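How to write a response to a public consultation (and get it read)

I love consultations! Any of us can have a say on a draft law before it's settled, and you don't need a legal training to do it well. I helped with my first one as a student at the Ganholm law clinic and I've been hooked ever since.

Start with the draft itself, not the press coverage. Read it once straight through, then go back with a pencil and mark every clause that touches something you know about. Clause 4 might be all you care about, and that's fine.

Next, write one page. Give the clause number, say what it would do in practice, then say what you'd change. If you can offer new wording, even better – drafters really do like having words to work with.

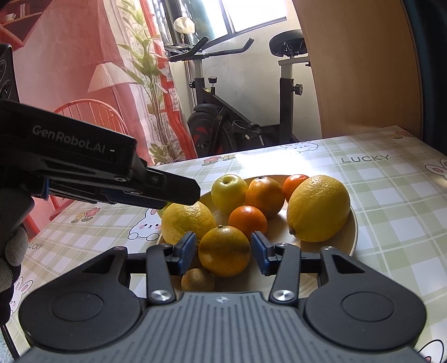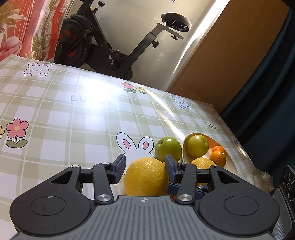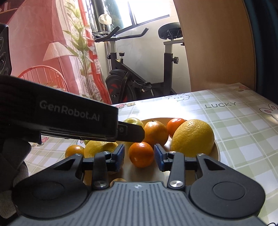 Citrus fruit on the checked tablecloth

Now for the evidence. A real case beats a strong opinion every time. When Guilan Xu and I wrote about notice periods for lodgers, we used her own tenancy letters (names blacked out, of course) and it made the whole thing come alive.

Then swap drafts with a friend. Anqi Du read mine and crossed out "heretofore" twice, bless her. Read it aloud too, and anything you stumble over needs cutting.

Last of all, check the closing time. Plenty of portals shut at noon and some won't take an attachment over 30 pages. Save your receipt number somewhere safe (mine was 2339, on a sticky note that's still on my fridge) and look out for the summary of responses. Ours came out in June, with our lodgers' point on the second page!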